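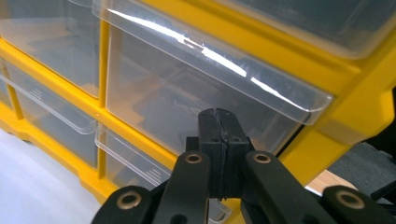 3.2 Where the small parts live

I should admit up front that I went into this part of the study with a favorite. I love a parts cabinet with clear drawers. I've had one over my own bench for years, and when we started asking people how they find a screw or a spring or that one odd washer, I was pretty sure the clear drawers would win by a mile. They did fine! But the reasons people gave us were messier than I'd hoped, so this section takes them slowly.

We worked with 44 people across two shared workshops, Girkusa and Ultach. Girkusa keeps its hardware in small plastic drawer cabinets. Ultach mostly uses lidded tins with handwritten labels (some of the labels are lovely, some you'd need a magnifying glass for). Each person got a short shopping list of parts and went and found them, talking out loud as they went. Then we sat down with coffee and asked them to sort a mixed tray of 100 pieces any way they liked.

The first thing I noticed was how much people look before they touch. At Girkusa they'd stand back, scan the rows, and lean in, and a lot of them had a drawer in mind before their hand moved at all. One member told us, "I don't read the labels, I look for the shape of the pile." I wrote that down twice. At Ultach people read first and opened second, and they were more likely to pick up a tin and shake it, a trick I've since stolen for my kitchen.

Clear plastic has its own troubles, though. Overhead light bounces off the fronts, and several people ducked or stepped sideways to get rid of the shine. Flat washers lie on the bottom and barely show from the front. And a drawer above eye level mostly shows you its underside, which is great for big bolts and pretty useless for anything thin.

Empty drawers turned out to be a topic all by themselves. I'd thought of an empty drawer as wasted space, and so did Gunawan, the repair group that shares the Girkusa bench. The regulars disagreed, strongly. They wanted at least 5 empties per cabinet so a new kind of part could go next to its cousins without everything shuffling down a row. Figure 3 plots the number of empties against how often people put a part back in the wrong place, and the fuller cabinets come out worse.

Figure 3. Misplaced parts by number of empty drawers, Girkusa cabinets, all sessions.

I wouldn't lean on that plot too hard. The Tulline inventory we used as a starting point listed 2000 parts, and plenty of them had wandered off before we arrived. Section 3.3 goes back over the same sessions with the missing parts taken out.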